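Recording Demonstrations in Simulation: Procedure for Operators

This page sets out how demonstrations are to be recorded for the Stenulix training set. It applies to all operators at the Karnstead site and assumes that the teleoperation station has already been calibrated.

Before recording

Open the task list and select the next unassigned entry. Load the room named in that entry and leave its lighting and wall colours as supplied. Confirm that the wrist view and the room view are both updating. Return the arm to its home position and clear the previous log.

Recording an episode

1. Start the log before the arm moves.
2. Approach the target at a steady pace and pause briefly before closing the fingers.
3. Complete the task as worded in the entry. Small corrections are acceptable and should be kept.
4. Stop the log once the arm is at rest, then mark the episode as complete or failed.

Each entry requires 3 accepted episodes. Failed episodes are stored separately and must not be deleted.

Checking the views
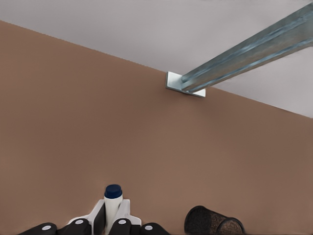
Every episode is reviewed in the wrist view before submission. The reviewer should be able to find both the fingers and the object to be handled at the moment of approach. An object lying low and to one side, such as the dark cylinder to the right of the gripper, is easily lost against a brown wall of similar tone, and its darker shading and speckled texture should be used to judge its outline. The white dots on the black finger pads serve as a reference for where the fingers are — note any interval in which they leave the view.

Submission

Upload accepted episodes to Taheri by the end of the shift. The target for the present round is 3,000 episodes, of which 2,854 have been accepted. Queries about task wording should be addressed to Alvar Nordin, and faults in the station to Čestmír Skála.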